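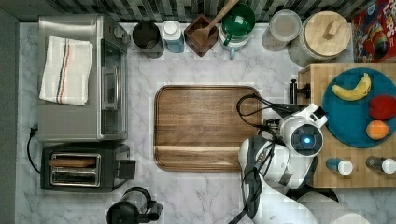

Toaster oven, two-slot toaster and serving tray on a kitchen counter.

Search help topics Enter keyword Go

Kitchen Circuits and Breakers: Frequently Asked Questions
Stolbridge Apartments, Resident Services

How many circuits serve my kitchen counter?
Two 20-amp circuits in the standard floor plan. Outlets to the left of the sink are on breaker 5, outlets to the right on breaker 14. The refrigerator and range have their own breakers.

What is the limit on one circuit?
A 20-amp circuit at 120 volts carries 2,400 watts. Add up the wattage on the rating label of each appliance you run at the same time. Two heating appliances with a total of 2,536 watts are over the limit and should be split between the left and right outlets.

The breaker did not trip right away. Is the load acceptable?
No. A breaker responds slowly to a small overload and can hold for several minutes. Go by the labels.

How do I reset a breaker?
Unplug the appliances on that circuit. Push the handle fully to OFF, then to ON. A tripped handle sits near the middle and will not reset from there. If it trips again with nothing plugged in, leave it off and submit a work order.

The breaker is on but the outlet is dead.
Press RESET on the GFCI outlet nearest the sink – it also protects the outlets downstream of it.

Can I use a power strip or extension cord?
Not for anything that heats. Plug these directly into the wall.

Does the 200-amp service upgrade affect my unit?
Only the Trivport Street building is included. Work is scheduled for September, and notices will be posted by the mailboxes. Counter circuits stay at 20 amps.

Who do I contact?
Yao-tsung Tsai, electrical maintenance, through the work order form. Include your unit number and the breaker number. For smoke, sparks or a burning smell, leave the unit and call 911 first.

Last reviewed 20th May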